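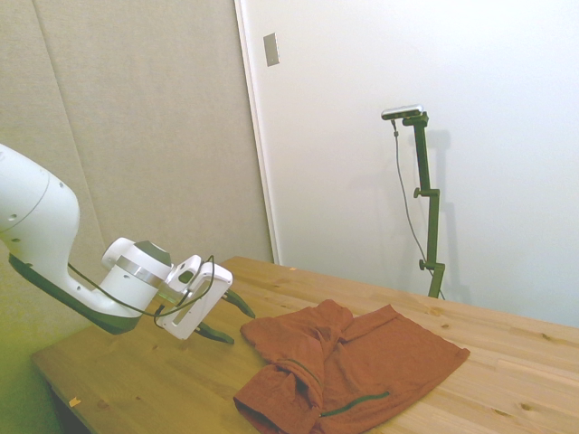 **Wistulard** is a clothes-folding robot project built at Rawashdeh, a shared workshop, by members of the Atora group. It began in December as an attempt to fold shirts with a single arm. The arm is white and carries a gripper with two curved, dark green fingers, and a second camera view of the work comes from a small camera on a metal stand at the back of the pine table. Garments are placed on the table unfolded or bunched.

## Software

The control program, Stiltitz, is trained on recorded folds. The first version used 200 recordings and handled only flat shirts. The current one uses 3000, including knitwear and long sleeves. Each attempt is stopped after 40 seconds.

## Limitations

Sleeves rolled under the body of a shirt remain the most common cause of failure. Buttons are not supported.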